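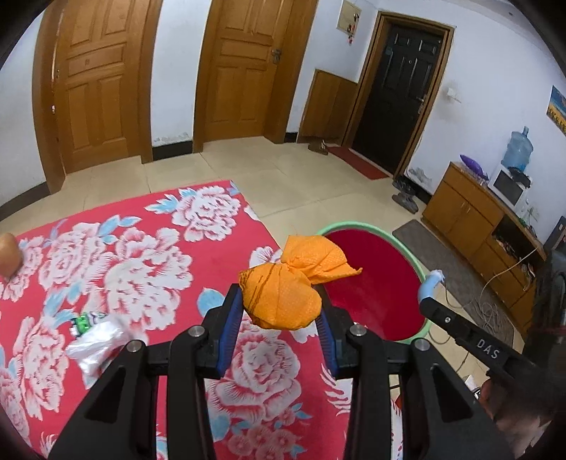 Speaker notes — "Do we need all these cleaning products?"
Residents' evening, 25 minutes plus questions

Start without the slides. Ask who has a bottle of something under the sink that they bought for one job and never used again. Wait for the hands. Put mine up too.

Then the number. Nelly Chávez and I went through the spring catalogs of the three stores nearest this hall and listed everything sold for cleaning a home. We stopped at 1,741 items. Take out the duplicates, where the same liquid comes in a different size, and 1,075 were left. Pause here. Let them do the math on their own kitchen.

SLIDE 2. Labels
My problem with labels is the word "specialist." Zunov sells a bathroom spray and a shower spray. I wrote down both ingredient lists and they match, in the same order, apart from the scent. The shower one costs more. When I asked the company why, I got a very polite letter about "consumer needs." Read one line of the letter, no more, it drags.

Mirkico is a harder case. Their limescale remover does work, and I'll say so. It's an acid. So is vinegar, and so is the citric acid you can buy by the bag. I'm willing to be told the branded one is faster. I have yet to see anyone show it with a clock.

SLIDE 3. "Kills germs"
Go slow, this is the part people argue with. Gilberto Rivadeneyra will be in the second row and he will bring up hospitals. Fair point, and a hospital is a hospital. My question is about a kitchen counter where somebody has cut bread. Plain dish soap and a rinse lift off most of what's there. Raw chicken is another matter, so don't be cute about it.

Say clearly: never mix bleach with anything acidic or with ammonia. Say it twice. Leave it up on the slide while I drink some water.

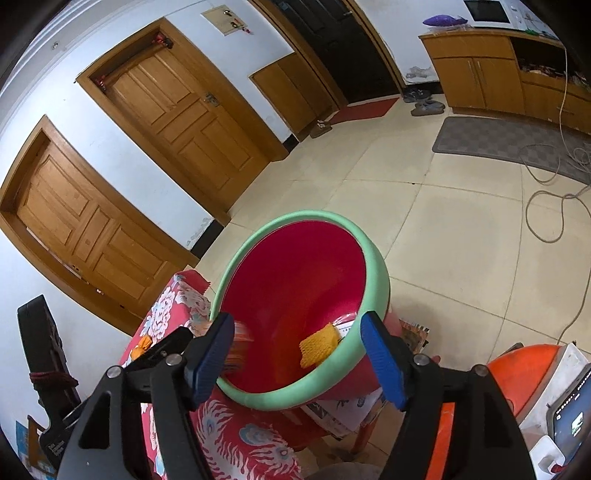
SLIDE 4. What you do need
My own list is short, and I distrust anyone whose list is long. Dish soap, baking soda, something acidic, and something to scrub with. An ordinary plastic basin and a folded scrubbing cloth with a bit of a waffle texture will get you through most of a Saturday's worth of jobs, and neither of them needs a refill plan. The texture matters more than people think. Rubbing does a lot of the work that the bottle takes credit for.

Refill plans, while I'm on it. Flustix wants you to sign up for 12 months of tablets. Less plastic, they say. Maybe. I asked what the tablets get shipped in and I'm still waiting. (Check email before the talk in case they've answered. If they have, be fair and read it out.)

SLIDE 5. The test
Trí Đàm ran this with his neighbors in July. Same greasy pan, cut into sections with tape, a different product on each, 50 strokes apiece. Wálter Ñahui judged them without knowing which was which. He couldn't tell the degreaser from the dish soap. One pan, one judge, so don't oversell it. It's still one more test than I found on any of the labels.

If there's time: Ching-wen Siu's story about the oven cleaner and the countertop. If we're running late, skip it and go to questions.

Likely questions: septic tanks (I don't know, say so), pets, and whether steam mops are worth it. On steam mops, ask what they paid first.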